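Bench Technician (Bathroom Organisers), Fixed Term
Haverford Test Bench, Pralville
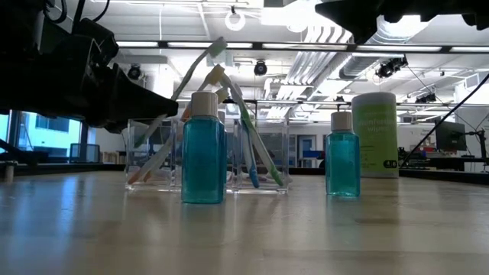 About the position

Haverford carries out handling and storage tests on small household goods. We are recruiting one Bench Technician for a fixed term to work on the bathroom organiser program. The program covers open-topped holders, tumblers and countertop containers intended for toothbrushes and similar long, narrow items.

The position reports to Kieran Carroll, Bench Supervisor. It is full time and based on site. Remote work is available for report writing only, to a maximum of one day per fortnight.

Background to the program

Manufacturers normally specify a toothbrush holder by its outside dimensions and material. Neither figure says much about how the holder behaves with brushes in it. A square container with a wide mouth lets a brush lean at a steep angle, and the lean changes with handle length, handle taper and the order in which the brushes go in. A long-handled brush may come to rest across the rim of one container and against the wall of the next. A short one may lie low against the base, where it is awkward to pick out.

The current work compares two product lines, Pikov and Dusto, when loaded with mixed brushes and placed singly or side by side on a flat top. Clear acrylic is the preferred material for the first phase as the lower end of the handle can be observed through the wall without moving the container. Opaque and ceramic holders are scheduled for the second phase, beginning in August.

Tall items such as bottles are placed on the same top in some layouts. Their purpose is to represent an ordinary bathroom counter, where the holder seldom stands alone and reach from one side is restricted.

Duties

Set out containers, brushes and bottles on the bench according to the layout sheet.

Load brushes in the stated order and record the resting position of each: upright, leaning within one container, leaning across two, or low against the base.

Measure lean angle at the handle with the digital protractor. Readings are taken to the nearest degree and entered at the bench, not from memory at the end of the session.

Remove and replace individual brushes and note any disturbance to the others.

Clean and dry containers between sets. Acrylic is washed with mild detergent and a soft cloth only. Solvent wipes, abrasive pads and paper towel are not to be used on any clear-walled item.

Inspect containers for crazing, chips and edge wear. Withdraw damaged items and tag them in the register.

Keep the brush stock sorted by handle length and handle colour. Colour has no bearing on the result but is the quickest way to identify a brush on the sheet, and layouts should avoid two brushes of the same colour in one container where stock allows.

Maintain the tabletop. The bench tops are light-coloured wood with a smooth finish and they show residue readily. Wipe down at the start and end of each session and report any scratch that catches a fingernail.

Prepare a short written summary for each completed series.

A series consists of 16 layouts. The program as funded will run to 2000 recorded placements, of which almost half are side-by-side layouts.

Working conditions

The bench area is indoors, with overhead lighting. Much of the work is done with the eyes close to the level of the tabletop, seated on an adjustable stool. Sessions are nine layouts long at most, with a break away from the bench between sessions. Lifting is limited to stock cartons, none of which exceeds 9 kg.

The work is repetitive. Applicants should consider this carefully. The same brushes will be placed in the same containers many times over, and the value of the record depends on the last placement being made with the same care as the first.

Latex gloves are not used on site. Nitrile gloves are supplied. Fragrance should be kept to a minimum, as some of the bottles handled in the second phase will be assessed for odour by a separate team in the adjoining room.

Selection criteria

Essential

Certificate III or higher in laboratory skills, product testing, manufacturing or a related area, or equivalent experience on the job.

Demonstrated ability to follow a written procedure and to record departures from it.

Steady hands and good close vision, corrected or uncorrected.

Normal colour vision, or a reliable method for telling apart blue, green, orange and cream handles under indoor light. Numbered tags can be fitted on request and have been used by previous staff without difficulty.

Competence with spreadsheets, including data validation and basic charts.

Desirable

Experience with consumer packaging, homewares or personal care products.

Familiarity with tilt, stability or drop testing.

Experience in still photography of transparent objects. Reflections from walls and tabletop are a recurring source of unreadable records.

A current driver's licence, for occasional collection of stock from the Pralville depot.

Hours and remuneration

Hours are 38 per week, worked between 7:30 am and 5:00 pm by agreement with the supervisor. The appointment is for 19 months. Salary is at the Technician Level 2 rate, with the step determined by qualifications and experience. The rate schedule is sent to all shortlisted applicants before interview. Leave accrues at the standard rate. Overtime is not expected - where it is authorised in advance it may be taken as time in lieu.

Training

The successful applicant will spend the first two weeks on supervised layouts. These are scored against a reference set and do not enter the program record. Independent work begins once the applicant's angle readings agree with the reference set to within two degrees over a full series. Most people reach this within the fortnight. A further week is allowed where needed and carries no penalty.

How to apply

Applications should consist of a résumé, the names of two referees and a statement of no more than two pages addressing the essential criteria. Desirable criteria may be addressed in the same statement but need not be. Please do not send product samples.

Applications may be lodged through the Haverford recruitment page or left in a sealed envelope at the front counter, marked Bench Technician and to the attention of Kieran Carroll. They will be accepted until the end of February 2021.

Shortlisted applicants will be asked to attend a practical session followed by an interview. The practical consists of one layout with two square containers and four brushes, set out from a written sheet, measured and recorded. All equipment is provided. Speed is not scored. Applicants who wear reading glasses should bring them.

Applicants must have the right to work for the full period of the appointment. Adjustments to the bench height, stool or recording method can be arranged for the practical session as well as for the position itself, and should be requested when the session is booked.

Enquiries about the duties should be directed to Kieran Carroll at the Pralville site. Enquiries about pay and conditions should be directed to the Haverford office.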